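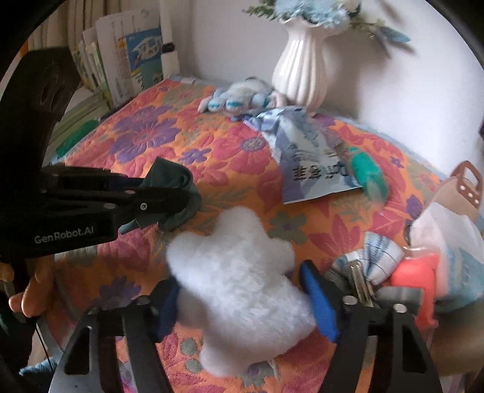
Rule 4

The rule book of Pasis had 16 rules, and Filipa Loureiro had written all of them except Rule 4. Rule 4 was older than her. It said: "The object is not to be given a name."

She asked Jarosław Pietrzak about it on her first morning as inspector. He was holding a gripper in each hand and he did not look up.

"You name it, you become careful with it," he said. "Then the record shows a careful person. They want a normal person."

"But a normal person is careful with a toy."

"With his own toy, yes."

She wrote this down. Her work was to sit beside the table and mark each trial as good or not good. Fingers closed before the lift, good. Object pulled by its string, not good. Gripper left on the cloth with open jaws, not good, and a note to the operator. There were 80 trials before lunch. The flowers on the orange cloth began to swim in front of her eyes, and the white plush went up and came down, went up and came down.

At trial 153, in the afternoon, Jarosław stopped with the blue pads against the plush.

"Is something wrong?" she asked.

"The pressure. I think I hold too strong."

"The limit is not passed."

"I know the limit."

He opened the fingers a little and started again. By Rule 9, which she wrote herself, a trial that is started again without a fault must be marked not good. She kept the pen above the paper for a long time. From the next room came the voice of Dorota Szulc, reading weights to somebody on the telephone.

"What is its name?" Filipa asked.

He folded the piece of green fabric with the other gripper, slowly, as if he had not heard.

"Jarosław."

"Ostrowski," he said. "Like my teacher in school. He also had white hair, in all directions."

She laughed, and then she was afraid that somebody had heard it. She marked the trial not good, because it was the rule. In the column for remarks, where usually she put only a line, she wrote: "Operator reduced the force by his own decision. Please consider."

In June the new rule book came. Rule 9 now had a second sentence, about force. Rule 4 was the same as before. Filipa read it twice, signed the last page, and went in to the table.

"Good morning," said Jarosław.

"Good morning," she said. "Good morning, Ostrowski."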